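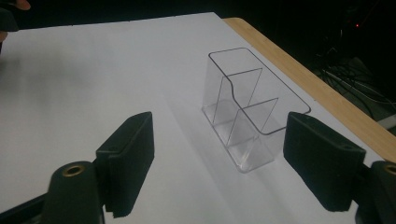

1/ Desk reset thread

Okay so I finally bought one of those clear desk organizers and I have opinions. Two dividers inside, one end taller than the other, rounded corners on the rim. I love it more than a plastic box deserves!

2/ The dip in the side is what sold me. Tall stuff goes at the high end, sticky notes and clips at the low end, and I can grab a clip without knocking over 30 pens (my last setup was a mug – never again).

3/ Sumeya Gebru asked if clear plastic just means looking at your mess all day. Kind of, yes! But I threw out so many dead markers once I could see them.
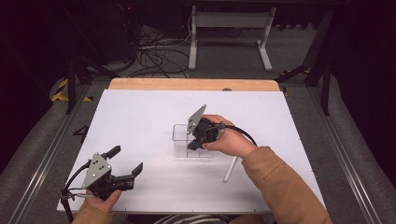
Anyway, my rule is test every pen before it goes in. Scribble on scrap paper, no ink, trash. Took me most of an evening in July and I'd do it again.

4/ Fingerprints are real, though. Soft cloth, drop of dish soap, no paper towels – Frauke Pfeiffer warned me they scratch.

5/ Next up is the cable drawer. Send snacks, and tell me what you keep in your short compartment, mine is still half paper clips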